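Newsroom Methods Workshop, Callow
Notebook entry, Dec 9, 2023

Subject: syndication credits and corrections, second pass through the Plemodar archive. 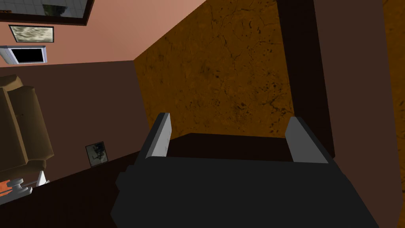 The archive as received holds 588 items, all filed under the Anitz regional service. Work today was confined to bylines and correction notices. Headlines and standfirsts were left as found and will be dealt with under a separate entry.

Byline field. The Figueiredo desk recorded contributors by surname and initial until May, then changed to full names without amending earlier copy. The same contributor can therefore appear as 2 people in the index. Merging has been carried out only where the filing code matches. Uncertain cases are flagged M in the margin column and should not be merged on the strength of the name alone.

Corrections. 3 notices were found with no parent article. Two refer to council reporting and cite a page number from the print edition, so the print run will have to be consulted. The third gives neither date nor page — it has been parked in the unresolved folder under its own number.

Syndicated copy. Partner mastheads were permitted to trim from the bottom, and several dropped the correction line in doing so. The Anitz version is to be treated as the version of record. Colleagues cataloguing partner copy are asked to enter the masthead in full and to leave the licence field blank until the agreement has been sighted.

Spelling of place names follows the house style of the originating desk.

Outstanding: request print edition access from Figueiredo; rerun the index after merging; check whether the M flag survives export to Plemodar.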